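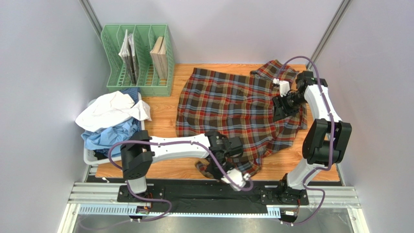
Sheyla Ríos wrote to ask why the two arms don't share one planner, given that they share a table, and whether the split was deliberate or left over from August.

Left over, mostly. Each arm in Tandstead gets its own trajectory, and a small arbiter checks the pair for collisions at 50 Hz. With a shirt between the grippers that is the wrong check. The arms can be well clear of each other and still pull the fabric tight, and the arbiter has no idea.

I started on a joint planner this week. Both arms go into one state vector, with a cap on how fast the distance between the fingertips may grow. Solve time went from 27 ms to 58 ms — too slow to run in the loop, fine for replanning between grasps. Sleeves still get the old path until I fix the warm start.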